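Posted Wednesday, June 20, 2018 by the Drendeck kitchen table blog

I have been meaning to write about the table for weeks, and then it rained all Sunday and I had no excuse left. If you read my October post you'll remember me moaning about the old one, which wobbled whenever anybody leaned on it to butter toast. The new top is pale wood with rounded corners, and I'm still a bit silly about it (I catch myself patting it on the way past). 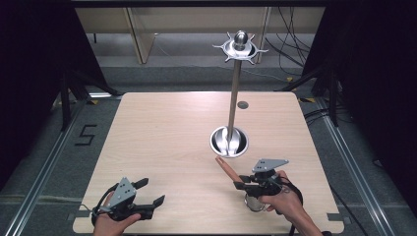
The tall metal stand with its spiky collar, in the middle of the table.

My favourite part is the grain. I went back to the shop in Lodau almost 4 times before I settled on this colour, because the darker ones looked so heavy and I wanted something closer to cream. In the right light there are long soft waves running across it, and I can lose a good while to them over a cup of tea.

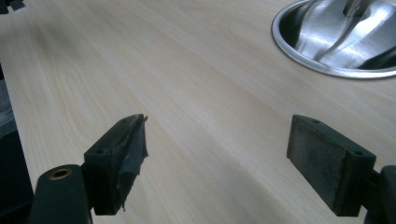 Creamy beige, with the grain running on the diagonal.

I've been looking after it with a damp cloth and not much else. A neighbour swears by Stitell polish, but I'm nervous of anything shiny, so the tin is still sitting in the cupboard. Then there are the little tools, which never seem to have a proper home. I do love a wooden handle, especially one with a bit of warmth in the colour, and it looks lovely against the paler top.

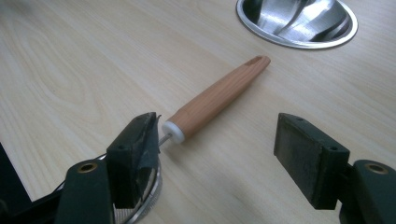 Wooden handle, white collar, and the steel rim behind.

Next job is finding chairs to go with it!

Contact | © 2018 Drendeck | Back to top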